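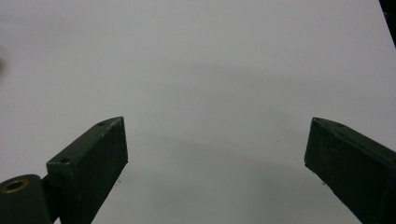 Cahier d'atelier, lundi, juin

Visite du groupe Plattner, arrivée 9 h 15. Ils étaient 11 au lieu des 14 inscrits, deux sont repartis avant la fin. Reto Mösli a fait l'accueil et les consignes, j'ai pris la partie démonstration avec la pince à main.

Avant l'arrivée : plan blanc essuyé, ouverture et fermeture à vide, contrôle des vis. Les doigts vert foncé sont restés montés, pas eu le temps de passer aux autres. Arêtes un peu usées sur le dessus du doigt gauche, petites traces claires. Rien qui gêne la prise pour l'instant, à revoir au prochain démontage. Il reste toujours des poussières sur le blanc, le chiffon sec ne suffit pas.

Programme suivi : prise à la main par un opérateur, enregistrement, puis relecture du geste sur le bras Irden. Pièces utilisées : les cales Dulteck et les bouchons. 56 prises enregistrées sur la matinée, visiteurs compris. Je n'ai pas encore trié. Deux fichiers sont vides, j'ai dû oublier de lancer l'enregistrement après la pause.

Les bouchons passent bien. Les cales minces, non : les doigts arrivent de biais et la cale glisse avant la fermeture complète. Même défaut que la semaine dernière. En ralentissant la fermeture c'est mieux, mais les visiteurs serrent d'un coup et on ne peut pas leur demander autre chose au premier essai. Pour la prochaine fois, garder les cales épaisses et sortir les minces du bac.

Relecture sur le bras : correcte le matin, décalage vers la droite après 11 h. Reto pense au repère de la table, quelqu'un s'est appuyé dessus. J'ai refait l'origine et le décalage a disparu, donc plutôt d'accord avec lui. Mettre un adhésif au sol pour tenir les gens à distance.

Questions revenues plusieurs fois :
- durée de vie des doigts (je n'ai pas de chiffre, j'ai dit qu'on les changeait à l'usure)
- pourquoi enregistrer à la main et pas directement sur le bras
- compatibilité avec leur logiciel Plevelell. À vérifier, Reto leur écrit.

L'ombre de la pince sur le plan est à surveiller. Elle est large et tombe en plein dans la zone de prise, au bas de l'image. Essayer la lampe de l'établi du fond, placée plus bas et de côté.

À faire : trier les prises, commander des vis pour les doigts, adhésif au sol, reprendre l'essai des cales minces en fermeture lente. Rendre à Reto le câble long.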